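Student Project Report
Gripper Maintenance and Re-zeroing on the Two-Arm Cell
Submitted by Timo Kuhlmann and Rosemarie Hollmann
Supervisor: Heike Pfeiffer
07/05/2019

1. Background

The cell was handed over to our group with both grippers already fitted. The log kept by the previous group recorded 2,123 grasp cycles on the left gripper and an intermittent fault in which the fingers stopped short of the commanded width. The right gripper had no recorded faults. Our task was to find the cause, restore both grippers to a known state and write a service routine that the next group can follow.

2. Condition on handover

The housing carried light scuffs and was not replaced. Finger play was measured at the fingertip with a dial gauge. On the left gripper it was above the limit we had set for the project, and most of it was traced to the screws holding the finger bracket. Two of these had backed off. The pivot bolt was tight.

The fingertip pads were kept. They are rubbery to the touch and still grip small parts, but they collect lint from the table cloth and have to be wiped before each session.

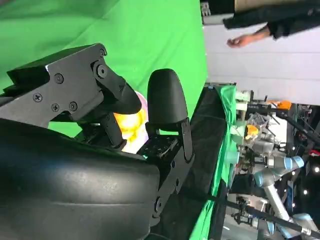
Closing force was left at the default during this stage. Raising it hides play in the linkage, and Arne Rieger advised us to change one setting at a time. The left gripper was cycled 400 times after tightening, and the screws were checked again at the end of the run. One had moved slightly. It was taken out, cleaned and refitted with medium threadlocker.

3. Cable routing

The short stops came back twice during the cycle run, both times with the wrist near the end of its travel. The cable had been tied too close to the hand and was being pulled at the connector. We cut the tie and left a free loop behind the hand, long enough for full wrist rotation. The fault did not return in the remaining cycles. We can't rule out damage inside the connector, and a spare has been ordered from Brandden.

4. Re-zeroing

Both grippers were re-zeroed after the mechanical work. The order matters, as the controller stores the zero only when the arm is idle.

Step 1. Move both arms to the rest pose and clear the fault list.

Step 2. Open the fingers fully, wait 4 seconds, then close them with nothing between the pads. Save the closed position as zero.

Step 3. Repeat for the other gripper. Don't copy values across. The two hands differ enough to matter at small widths.

Step 4. Check the result on soft or rounded objects over the green cloth. We used the striped pumpkins, with the plate between them as a fixed reference for both arms. Bring each hand in low and slowly, and stop at first contact before commanding a grasp. If one hand makes contact earlier than its readout says, go back to Step 2. 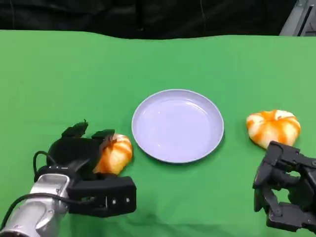
5. Results

Of 44 check grasps made after re-zeroing, none stopped short. Play at the left fingertip was within our limit. The right gripper showed no change from its handover values, apart from a small shift in zero.

6. Recommendations

Check the bracket screws at the start of each month of use, with the first check due in October when the cell goes back into service. Inspect the cable loop whenever a hand has been removed. Fit the spare connector if the short stop comes back, and record the wrist angle at which it happened.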